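About Skakingate

Most pages like this one start with a mission. We have read a lot of them, mostly from outfits that want to sell your business new computers every three years, and we don't believe many. So we'll stick to what we do with old desktops and workstations, and where we think the whole idea gets oversold.

Skakingate takes office machines that a company has written off, opens them up, and decides part by part what is worth keeping. The business was started by Tane Donnelly after 16 years of fixing computers for other people, a good number of which had nothing much wrong with them. One firm was ready to throw out 50 towers over a software problem. That job is still the reason we ask to look inside before we quote anything.

We are suspicious of the word "refurbished." It can mean a full strip and test, or it can mean somebody wiped the lid and stuck a label on. When we use it, the side panel has been off, the cards have been out of their slots, and the board has been looked over under a decent light, capacitors included. A workstation that fails goes to parts, and we say so on the paperwork.

We don't trust spec sheets much either. The list that comes with a batch will tell you what was ordered years ago. It won't tell you which card got swapped, or whether a plastic clip snapped the last time someone was in a hurry. Clips sound like a silly thing to care about until a card works its way out of a slot in the back of a van.
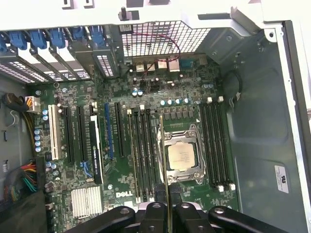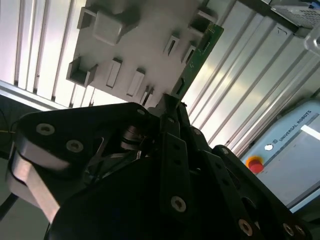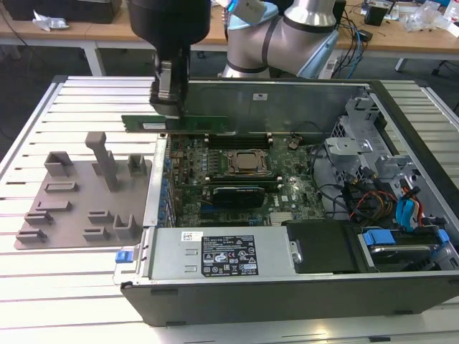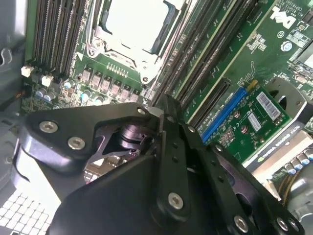 Desktop computer teardown and parts handling. The Dell workstation in the first picture has its board and expansion slots exposed; the third shows a circuit card held over an open case.

What happens to the parts depends on the part. Graphics cards and processors are the easy ones, and anyone can find a buyer for those. Drives are slower work. We erase them or destroy them, your choice, and you get a record for each one. Plastic guides, brackets and blue release tabs go into bins by model – dull stock, but it gets asked for every week. Bare boards that don't pass go to Dulladska for metals recovery. We used another recycler before that and left when they couldn't tell us where the material ended up.

Is it green? Partly. Keeping a good workstation running for another five years beats shredding it, as far as we can tell. But a very old machine that burns power all day under a desk may not be a bargain for anyone, and we've talked customers out of keeping those. We don't publish a carbon number. The ones we've seen in this trade depend heavily on what you decide to leave out.

We work for small offices, schools and a couple of engineering shops, Cartwright among them. Kolau is our name for the parts store, which has its own page with current stock. Prices there are for tested parts only, and returns are accepted for two months.

If you have machines you've been told are finished, send us the model numbers and a photo of the inside if you can manage one. We may well agree with whoever told you – it does happen. We close for stocktaking for part of December.

Page last updated 2 April 2024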